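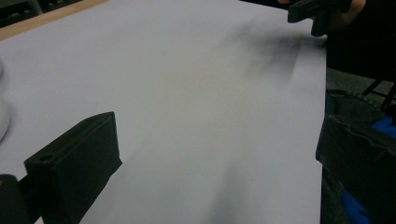
The white sheet on the table, wood showing along one side

From: Fabian Lehner
To: Climedberg shared workroom list
Date: Thu 5 August
Subject: Re: Re: covering the big table

Sorry for slow reply, been on the phone to Juhász all morning re the invoice. Quick answers before I have to go out again.

Marta wrote:
> Can we please settle what goes on the big table? In May it was
> the brown paper, then bare wood, now something white. I don't
> mind which but I'd like to know before I bring my stuff down.
> Also does it need to reach right to the edges? Last time mine
> was short on one side and people put mugs on the bare bit.
> And who has the spare roll from Bakell?
> M.

White, is the answer. Plain, matt, no printing on it. I did try the glossy one from Plutach and hated it – every lamp in the room came back at you and you couldn't see small bits at all. Gone back in its tube, anyone who wants it can have it.

Edges: no, doesn't have to reach. A strip of wood left showing is fine and I rather like it, you know where the table stops. Mugs are a seperate argument. Not on the white, not on the wood, there is a windowsill.

Spare roll is with me, or was. Bakell sent 2 and I can only find one. If you borrowed it just put it back behind the door, no need to own up.
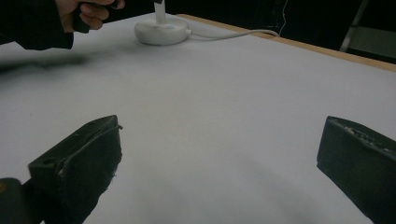

The other thing is tape. Please don't tape all the way round, it took me 40 minutes to peel the last lot off and there's still a gummy line on the far side. Corners only. If it creeps, tell me and I'll find some weights.

Oh and wipe with a damp cloth, nothing out of a spray bottle. Dry it after. Anything round wants a hand on it or a tray under it, the table isn't quite level and things wander off towards the window end.

What I still need from people, by tonight if poss:

1. Yes or no to keeping the table clear when you've finished. Bare, I mean, nothing parked on it overnight.

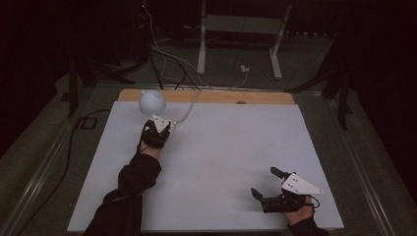 2. Whether you want a second piece cut for the small table. I've enough for 3 cuts if the missing roll turns up, otherwise just the one.

3. Anyone with decent long scissors, bring them. Ours chew.

Got to run. Marta, come down whenever, just shout if teh door's locked.

Fabian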